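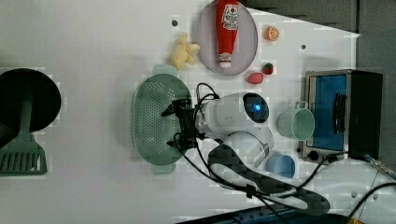

3.2 Anordnung der Gegenstände auf der Arbeitsfläche

Kategorie: Haushaltsforschung / Volltext

Abbildung 5 zeigt eine Ausgangslage des Ordnungsversuchs in der Draufsicht. Auf der weißen Tischfläche liegen Kochgeschirr, Trinkgefäße und Spiellebensmittel nebeneinander, ohne dass eine Trennung nach Funktion erkennbar wäre. Für die Auswertung wurden die Gegenstände nach dem Schema von Galang und Bandara drei Klassen zugeordnet: Behälter, Werkzeug und Inhalt. Als Behälter gelten alle Objekte, die andere aufnehmen können, im vorliegenden Fall die Bratpfanne, der ovale Teller, das mintgrüne Sieb, der Becher mit Henkel und die hellblaue Tasse. Einziges Werkzeug ist der salbeigrüne geschlitzte Pfannenwender. Ketchupflasche, Orangenscheibe, Erdbeere und die übrigen Spiellebensmittel bilden die Klasse Inhalt.

Die Zuordnung ist nicht in jedem Fall eindeutig. Das rötliche runde Obststück unterhalb der Erdbeere wurde von den Kodierenden teils als Pfirsich, teils als Pflaume geführt; es geht deshalb unter der Sammelbezeichnung »Steinobst« in die Tabellen ein. Der blassgelbe, knollig geformte Gegenstand links des Tellers wird als »Spiellebensmittel, unbestimmt« kodiert.

Neben der Klasse wurde die Lagebeziehung erfasst. Unterschieden werden »frei«, »aufliegend« und »enthalten«. Die Flasche liegt auf dem Teller und erhält den Wert »aufliegend«. Beim Pfannenwender ist der Befund gemischt – der Stiel liegt über der Pfanne, der Kopf auf dem Tisch. Solche Fälle werden als »aufliegend, partiell« geführt und in der Teilauswertung Grisness gesondert behandelt. Die Orangenscheibe und die Erdbeere sind »frei«. Für Gefäße wird zusätzlich die Orientierung notiert; der mintgrüne Becher ist als »liegend, Öffnung rechts« verzeichnet.

Insgesamt umfasst der Korpus Udetti 2.107 Lagebeziehungen aus 169 Ausgangslagen. Die Übereinstimmung zwischen den beiden Kodierenden war bei der Objektklasse durchgehend höher als bei der Lage. Abweichungen betrafen überwiegend partiell aufliegende Gegenstände mit langem Stiel oder Griff. Rund 400 Lagebeziehungen wurden daher in einem zweiten Durchgang neu bewertet, wobei das Regelwerk um ein Kriterium für den Auflagepunkt des Kopfteils ergänzt wurde. Die überarbeitete Fassung liegt allen Auswertungen ab Abschnitt 4 zugrunde.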